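The Gristetmont Survey

Filed under: Short fiction
Posted January 19, 2019

The benchmark at Gristetmont was a brass disk set in the church step, and according to the 1960s sheet it stood 37 millimeters higher than it did now. Eliécer Sotelo ran the level line twice. The second run closed to within 2 millimeters of the first. He wrote both results in the field book, drew a line under them, and initialed the line.

The county had hired Sumitz to determine whether the town was sinking. Sumitz had sent two men, one vehicle and a list of 16 marks. Eleven of the marks still existed. One was under a gas station. The others had been lost to road work, and their loss had not been recorded.

Jhosep Bermúdez held the rod. He had held it since June and was good at it, meaning he kept the bubble centered and did not talk during a reading. Between readings he talked.

"The church went down," he said. "Or the hill we started from came up."

"The starting mark is on bedrock."

"Who says?"

"The sheet."

"The same sheet that has a mark under the gas station."

Sotelo moved the instrument forward to the next setup. Sight length was limited to 60 meters by the specification, and he paced it off along the curb.
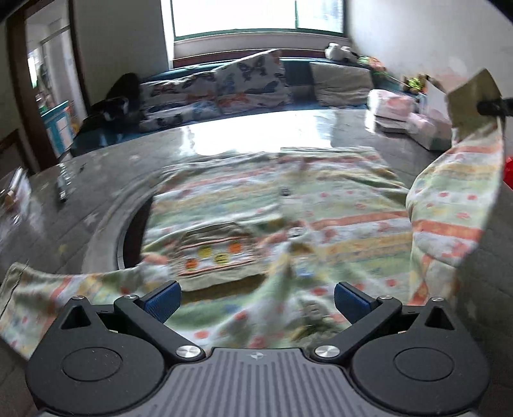 They had rented the ground floor of a house on Udum Street from a widow named Quispe. The reductions were done there in the evening, on a round table with a glossy gray top and a patterned blanket lying across it. Sotelo entered the backsights and foresights in two columns, summed each column, and took the difference. Bermúdez did the same sums on a separate sheet without looking at the first. When the sheets agreed, they were clipped together. When they did not, both were done again. It was slow, and Sumitz had software for it, but Sotelo had learned the procedure from a man who had once lowered a dam by a transposed digit.

Mrs. Quispe came in to ask for the result.

"There isn't one yet," Sotelo said.

"My kitchen door sticks."

"Doors stick for many reasons."

"It sticks at the top, on the hinge side. It started after they opened the new well."

He asked her when that was. She told him. He wrote it in the back of the book, where he kept things that were not measurements. 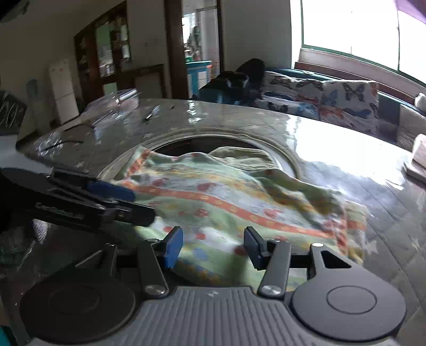

In the morning they extended the line past the new well to the old school, where the last mark was a bolt in the foundation. It had dropped more than the church had. The mark between them had dropped more than either. Sotelo plotted the three values against distance and joined them with a pencil. The curve was a shallow bowl, and the well was close to the bottom of it.

"So she's right," Bermúdez said.

"Three points."

"And a door."

Sotelo considered the door. It had no elevation and no date of observation. It had been inspected by one person, who had an interest in the outcome. He could think of no column for it.

They went back to Udum Street before lunch. He set the level in the hallway, turned it on the kitchen door frame, and had Bermúdez hold a steel rule at each end of the sill. The hinge side was low. He took the reading again with the rules exchanged and got the same figure.

Mrs. Quispe watched from the stove. She asked whether it was bad.

"It's consistent," he said.

He opened the book to a clean page, wrote the street and the house number at the top, and described the mark as a door sill, wood, in fair condition. Then he asked Bermúdez for a pencil, his own having gone dull, and started the columns.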